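The long week of the kit room

Before a player pulls on a shirt in November, it has been washed, dried, checked, folded and hung more often than most supporters would guess.
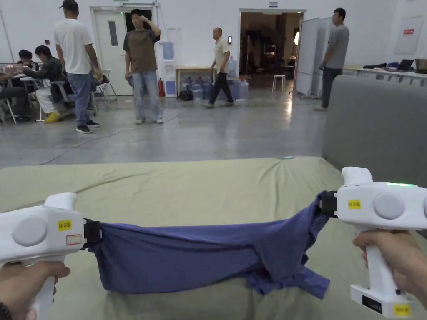
A blue T-shirt, held at both ends over a green cloth.

The kit room at Javinitz Rugby Club is under the main stand, behind a door that sticks in damp weather. It has one long window at ceiling height, through which you can see the boots of anyone walking along the touchline path. On a match morning the lights are on by half past six. The first thing to be done is to check that the shirts that were hung the night before are still in the right order, one to twenty-three, with the collars facing the same way.

Javinitz play in the second tier and have done for most of the last two decades. They have a full-time squad, a small coaching staff and a ground that holds more people than usually come. What they don't have is a laundry contract. The club gave that up six seasons ago, after a van failed to arrive before an away match at Skorelau and the team ran out in last year's change strip, with the wrong sponsor across the chest. The sponsor noticed. So did the league, which sent a letter. Since then everything has been washed on the premises.

The work follows the fixture list. After a home game the shirts come off in the dressing room and go into net bags by unit: front five in one, back row in the next, backs in the other two. Front-row shirts take the worst of it. They are stretched at the shoulder by the bind and they pick up more mud than the rest, and on a wet pitch they are heavy enough that the machine will refuse to spin if five of them go in with the substitutes' set. They are rinsed by hand first in a deep sink that used to belong to the groundsman.

Blood is treated separately, with cold water, before anything else is done. Hot water fixes it into the fabric. Grass comes next, then the sticky spray that some of the backs put on their hands and forearms, which leaves a yellowish patch on white panels if it is missed. Then the machine, at thirty degrees, inside out, with no softener. Softener coats the fibres and the shirts stop carrying sweat away, and the players complain.

There are two washing machines and one dryer. The dryer is for towels and socks only. Match shirts are hung on rails in the boiler corridor, where the air is warm and dry from October through to April. In September and May, when the heating is off, they are hung in the gym instead and the forwards do their weights session beneath them.

None of this is unusual at this level. What has changed is the amount of clothing. A player arriving at Javinitz fifteen years ago was given two training shirts, a pair of shorts, a tracksuit and a bag, and was expected to wash the lot at home. A player arriving now gets a list that runs over the page. There are T-shirts for the gym, long-sleeved tops for cold mornings, a contact top with heavier seams, a vest that holds the tracking unit between the shoulder blades, travel wear, warm-up wear and wear for standing around in after the warm-up. The club put 1728 separate items through its machines in the busiest month of last season, a figure that comes from the sheet taped to the inside of the kit-room door. Most of it was training clothing. The match shirts that supporters see for eighty minutes are a small part of the total.

The sheet matters because items go missing. Socks are the worst, then T-shirts. A gym T-shirt costs the club very little, but a squad of forty can lose a lot of them between August and Christmas, and the budget for replacements is fixed before pre-season. Each item has a number written on the label in laundry pen. If a number doesn't come back by the end of the week, it goes up on a whiteboard outside the physio room. Players can ignore an email. It is harder to ignore a whiteboard on the way to having your ankle strapped.

The tracking vests bring their own problem. They have to be washed without the unit, which is about the length of a finger, and at least twice a season one goes through the machine anyway. The club's units are made to keep out rain and sweat. A full cycle is another matter. The performance staff now stand at the door after training with a numbered tray, and no vest goes in the bag until its slot in the tray is filled.

Away matches are planned backwards from kick-off. For a three o'clock start at Skorelau, which is a four-hour drive, the skips are loaded the afternoon before. There are 3 of them, and they are packed in the same order every time so that whatever is needed first is on top: warm-up tops, then match shirts, then shorts and socks, then the spare set. The spare set has blank shirts in three sizes with numbers that can be ironed on in the dressing room. It has been used four times in six seasons, twice for torn shirts, once for blood and once when a prop was called up on the morning of the game and couldn't get his predecessor's shirt past his chest.

Skorelau's dressing room has eighteen pegs, which is five short. The replacements' shirts are hung on a portable rail that travels on top of the skips. At Bucur the pegs are plentiful but there is no power socket within reach of the table, so the iron comes with an extension lead. At Sillico the away room is upstairs. The staff know these things in the way that coaches know which way the wind blows across a ground, and they are written down in a ring binder with a page for each club in the division. The page for Sillico has a drawing of the staircase with the turn marked, the one where the big skip has to be tipped on its end.

Players notice kit when it is wrong. Several have habits that the kit room is expected to know about. One centre will only wear socks that have been washed at least once. A lock wants his shorts a size bigger than he needs, and a scrum-half wants his shirt a size smaller. One of the wingers wears the same undershirt for every match and has done since he was in the academy; it has been patched under both arms and is kept in its own bag. The head coach has a view on all this, which is that if it costs nothing and stops them worrying, it should be done.

There is a more practical side too. Shirts have become tighter over the years to give tacklers less to hold, and a tight shirt has to fit exactly. Players change shape through a season. Forwards tend to lose weight in the autumn as the pitches soften and the games come faster, and put some of it back on over the winter. The squad is measured in July and again at the end of November, and a few are moved between sizes each time. Shirts are checked at the same points for wear along the seams. A seam that has started to go will usually last through training but may not last through a maul.

Supporters mostly meet all this at the end of the season, when the used match shirts are sold. The sale is held in the clubhouse on the morning after the last home game. Last spring it drew the longest queue the club had seen outside a cup tie, and the takings went towards a new changing block for the women's and junior sides, who have been sharing one room and a corridor. A shirt worn by a popular player will fetch several times what it would in the shop. People ask for them unwashed, and the club says no. They are washed, folded and handed over with a card that lists the matches they were worn in.

The changing block is due to open next season, if the drainage is finished. It will have its own machines, and a drying room with proper ventilation, and the plan is for the whole operation to move there in time. The first-team squad will then have to get used to collecting their clothing from the other side of the car park. The kit room under the stand will become a store for tackle pads and post protectors, most of which currently live in the groundsman's shed.

Until then the routine stays as it is. After a home win against Bucur this autumn, in front of a crowd of just over 2000, the last of the players had left the dressing room by quarter past six. The floor was swept first, because the mud is easier to shift before it dries. The net bags were carried down the corridor, the front-five shirts went into the sink, and the first machine was running by seven. Someone had left a contact top under the bench with its label facing up, number 31, and it was added to the second load.

The whiteboard had four numbers on it that evening. Two were socks.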